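Startseite | Werkstatt | Galerie | Termine | Kontakt

Wir verwenden Cookies, damit diese Seite funktioniert. Mit dem Weitersurfen stimmen Sie zu.

Anico räumt auf - Wartung und Einrichtung in Skellilgate

Seit April steht unser Tischräumer Anico in der Lounge in Skellilgate, zwischen Polsterbänken und Marmortischen. Er soll abräumen, was Gäste stehen lassen, und Kleinkram dorthin zurückstellen, wo er hingehört. Auf dem Prüfstand bei Cloltamness konnte er das tadellos. Dort waren die Tische allerdings matt und weiß, und es kam auch niemand auf die Idee, die Serviette in die Tasse zu stopfen.

Am Einrichten waren Graciela Navarrete (Greifer, Geduld), Jaime Correia (Kameras) und Damián Lagos beteiligt, der das Protokoll führt und es als Einziger auch liest. Die Galerie wächst langsam, weil meistens beide Hände im Gerät stecken. Bis dahin gibt es ein paar Zeilen zu dem, was bei der Wartung anfällt.

Greifbacken. Die Gummibeläge halten bei uns 20 Tage, dann rutscht die erste Untertasse. Gewechselt wird paarweise, auch wenn der linke Belag noch wie neu aussieht. Die Schrauben bitte mit 2 Newtonmeter anziehen und nicht nach Gefühl. Das Gefühl von Sebastián Leiva hat uns schon einen Gewindeeinsatz gekostet.

Kameras. Polierter Stein spiegelt die Deckenlampen, und Anico hielt jeden Lichtfleck zunächst für einen Gegenstand. Er hat sehr sorgfältig danach gegriffen. Jaime hat die Belichtung gesenkt und die Schwelle auf 58 gesetzt, seitdem ist Ruhe. Linsen nur mit dem Mikrofasertuch putzen, das in der Schublade liegt - das andere ist für die Brille von Damián.

Referenzgriffe. Nach jedem Belagwechsel führen wir die Griffe von Hand neu vor, bis zu 20 Durchgänge pro Gegenstand. Eine Person sitzt am Tisch und fasst an, der Kopfaufbau nimmt auf, Anico bekommt die Aufnahme zum Nachmachen. Klingt nach Urlaub, geht aber in die Schultern. Besonders heikel ist die Taschentuchbox: flach anheben, gerade halten, das Tuch oben in Frieden lassen.

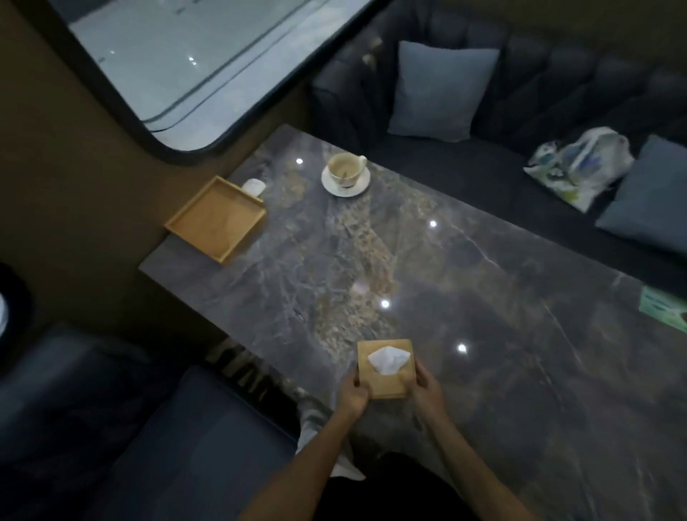 Referenzgriff Taschentuchbox: beide Hände seitlich, rechter Daumen oben neben dem Tuch. Hinten Tablett und Kaffeetasse.

Das Kabel am Handgelenk kommt als Nächstes dran. Pascual Zapata hat bei Sepúlveda ein längeres bestellt, vorerst hält das alte mit Klebeband, und zwar besser, als uns lieb ist.

Zuletzt aktualisiert: 15. Mai 2025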